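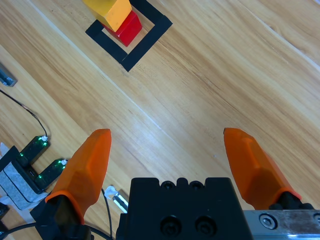
**Budget check: two-arm bench for block stacking, what am I forgetting?**

**tapesquare** -- 7:40 pm

We run a small training shop in Stodley and I've been told to write up a spending request for October. The job is stacking colored blocks inside a taped square. Yes, my manager knows a toddler does this for crackers.

What I have so far:

- two arms (quote from Benavides, still arguing about shipping)
- orange printed fingers, a set for each gripper
- wrist cameras plus one fixed camera
- spare cables, $84
- blocks and tape, out of my own pocket, as is tradition

Should I put the second arm in this request or wait?

**grumblewrench** -- 8:02 pm

Wait. One arm stacks blocks fine. The second arm mostly gives you a second set of things to calibrate. We bought a pair at Nungate, and for the first year one of them held up a coat.

**lowbidder** -- 8:15 pm

Disagree with grumble. If you split the order you pay freight twice and you'll never get the same firmware on both. Ask for the pair and let them talk you down to the pair.

Also your cable line is a joke. Double it and round up. I'd write $169 and not look back.

**tapesquare** -- 8:31 pm

$169 for cables?

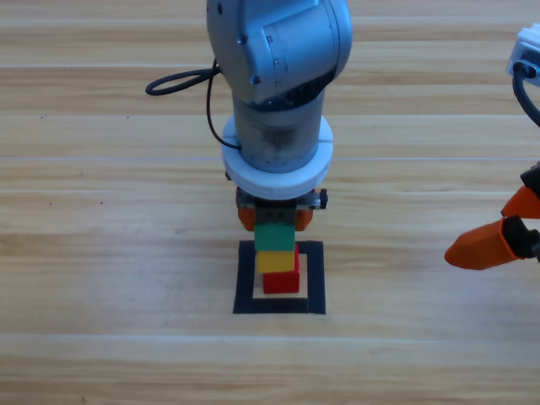 My worry with one arm is the handoff work we've promised for spring. Stacking three high is a one-arm job, I'll give grumble that. Passing parts across the table isn't, and I'd hate to redo the whole bench layout in the middle of it.

**grumblewrench** -- 8:44 pm

Then leave room on the table and buy it in spring. Prices go down. Promises about spring go down faster.

**pivot_pat** -- 9:10 pm

What are you doing for fingers? We went through printed ones at a silly rate until we switched filament. Put $50 in for spares and hide it under "consumables," where purchasing never looks.

And does anybody still use Piveo for the camera mounts? Their site has said "back soon" for as long as I've been in this trade.

**lowbidder** -- 9:22 pm

Piveo still answers the phone, they just don't enjoy it. Lead time was about six weeks for ours.

@grumblewrench your coat arm was a scheduling problem and you know it.

**grumblewrench** -- 9:25 pm

It was a very good coat arm.

**tapesquare** -- 9:48 pm

OK, current plan: both arms in one request, $169 for cables, $50 for fingers, and $500 set aside for whatever I find out about after delivery. If they cut something I'll offer up the $500 first and look wounded.

Still not sure about the mounts. Pat, did yours bolt to the table or clamp? The tabletop is nice wood and I'd like to stay on speaking terms with facilities.

**pivot_pat** -- 10:05 pm

Clamp. Put rubber under it, and check the torque after the first week. Ours crept a little and we blamed the software for days.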